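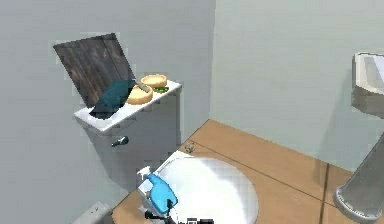 Cistern top as shelf: board, cloth, a couple of round dishes.

Water bills, then. Quick one this month as the newsletter is going out late (again) and half the copy only came in this morning.

As most of you will have seen, the meters are going in across Ukby from July. Voyle Road end first, then down the hill, then the flats. 192 homes on the list, 183 of them have sent the form back. If you're one of the nine — please, just send it. Tick box, signature, done. Spare forms in the rack by the shop door.

Main thing people have been asking is whether they'll pay more. Depends. Big household in a small house, possibly yes. One or two of you in a three-bed, very likely less. You get the first year to compare the two and can go back to the old way of paying if it doesn't suit. Ask for that in writing. Don't rely on the phone call, I did and had to start all over again.

So, leaks. Now is the time to find them, before anybody is charging you by the litre. The usual culprit is the toilet. A loo that trickles quietly into the pan all day and night can get through some 200 litres and you may never hear it. Old trick: few drops of food colouring in the cistern last thing at night, don't flush, look in the pan at breakfast. Colour in the pan means the valve or the washer is letting by. Usually a cheap part and half an hour, longer if the isolating valve is seized, and in these houses it is always seized.

You will need to get the lid off, so clear whatever lives on top of it first. Put the lid flat on a towel on the floor, not propped on the bath. They crack and you can't get the old sizes any more. We have one in our house held together with tape since before the kitchen was done.

Other places to look:
Outside tap, especially if it wasn't lagged over the winter
Under the kitchen sink, right at the back, feel with a bit of dry kitchen roll
Overflow pipes on the back wall. A green streak down the brick is a giveaway
The boiler pressure, if you are topping it up every week somthing is wrong

If you want to check the lot in one go once your meter is in, take a reading at bedtime, use nothing, take another one when you get up. Same number, you're fine. Remember the dishwasher on the timer. I forgot the dishwasher on the timer.

Water butts. The Bokiven order is going in again, same green ones as last year, with the stand. Minimum of 3 for the free delivery and we've got two so far, so one more of you please. Names on the sheet in the hall. They come to the hall car park and you'll need to get yours home yourself, they don't fit in a hatchback with the seats up, a few of us found that out.

Also the stopcocks. The contractor wants to know were yours is before they turn up. For most of Valtetberg Close it's under the small iron cover by the gate, often buried in gravel. Have a dig. A few share with next door, in which case the fitting is different and takes longer, so tell them when they ring to book.

Parking on fitting days: keep the left side of Voyle Road clear from 8am. Cones will be out the night before — please leave them where they are.

Bins and the hedge cutting dates are over the page.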